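Caddale Sleep and Shift Work Study: call for participants

The Moriarty Institute for Working Life invites adults who work regular night shifts to take part in a study of sleep, meals and alertness. The study is open to residents of Caddale and the surrounding parishes and will run for 26 weeks from June.

An earlier postal survey, completed by 2,203 employees in the district, showed that many night workers eat their main meal at an hour when they would prefer to be asleep. The present study will look more closely at how the timing of meals affects rest on the following day.

Who may apply

Applicants should be aged 18 or over, should work at least three nights in a normal week, and should expect to remain in the same post until the study ends. Persons who are pregnant, or who are being treated for a sleep disorder, are asked not to apply on this occasion. Previous participants in the Gellero diet trial are eligible.

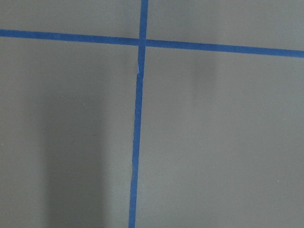
What is involved

Participants will keep a written diary of meals and sleep, wear a wrist monitor for four separate weeks, and attend the Institute for 3 visits. Each visit lasts one morning and includes a short interview, a test of reaction time and a light breakfast. Visits take place on a Wednesday - other arrangements can be made for those whose rota does not allow it.

No change to medication is required at any stage. Participants may withdraw at any time and need not give a reason. Diaries will be stored under a number and will not be shared with employers.

Travel within the district will be repaid in full, and a payment will be made after each visit.

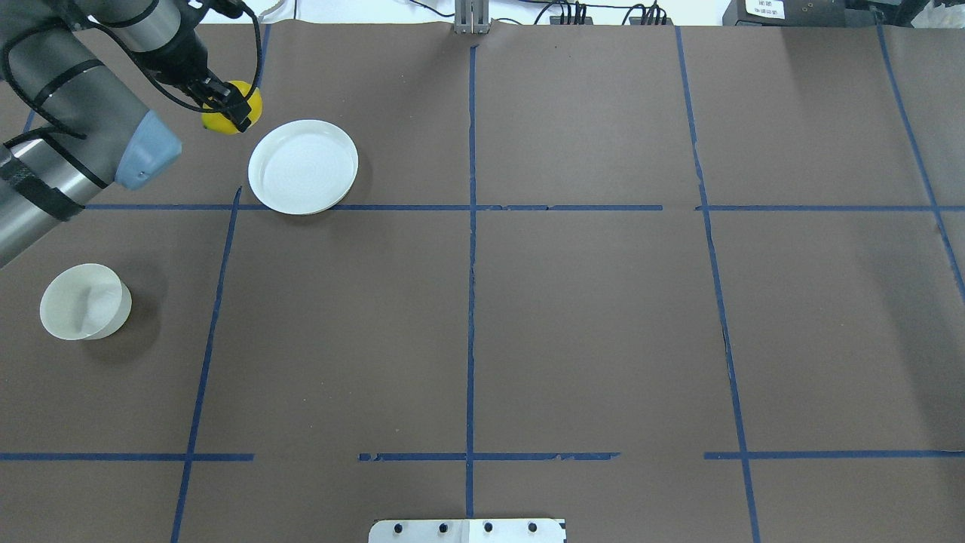
Grotorano wrote after the pilot stage that the diary took a few minutes a day and was easier to keep up than expected, although the monitor was a nuisance under a work glove. The strap has been replaced with a narrower one for the main study.

How to apply

Application forms are available from the Institute's reception between 9 am and 4 pm, or by post on request. Completed forms should be accompanied by a copy of a recent rota. Applicants will receive a reply in writing, and those selected will be invited to an information session before they are asked to give consent.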